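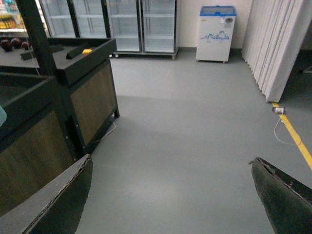

The planner was lying again, according to Babak Amini, and it would go on lying until somebody fixed the clock.

Ines did not answer at once. She had the log from the Clundow run open in one window and the wrist camera stream in the other. The planner, Treloar, had asked for a pose above the fruit display. The controller had accepted it. Between those two events there was a gap of 100 milliseconds, and the grasp estimate had been computed on the wrong side of it.

"It isn't lying," she typed. "It's reading a stale transform."

Same thing, Babak wrote back. Ask it where the wrist is and it tells you where the wrist was.

She pulled up the transform buffer. Two publishers were writing the same link, one from the driver and one from a calibration node that Dresesow had shipped in May and marked as disabled. It was disabled in the launch file. It was not disabled in the supervisor, which restarted anything it had ever seen running. Every three seconds the old node woke, published its opinion of the gripper, and was overruled.

"Who wrote the supervisor?" she asked.

The cursor in the chat window blinked for a while.

I did, Babak wrote. At Ternolari. It was meant to be temporary.

She removed the entry from the supervisor's table, cleared the buffer and replayed the log. The gap closed to about 2 milliseconds. The planned path, drawn in green, lay over the measured one closely enough that she had to zoom in to separate them.

Then the supervisor wrote a line she had not seen before.

NODE calib_wrist ABSENT. HOLDING PLACE.

She searched the source for the string. It was not in the current branch or in either of the old ones. She sent Babak a copy of the line and asked what holding place did.

Nothing, he wrote. I took that out.

The line repeated three seconds later. Ines set the arm to hold, saved the log under a new name — she did not want this one overwritten — and began reading the supervisor from the first commit.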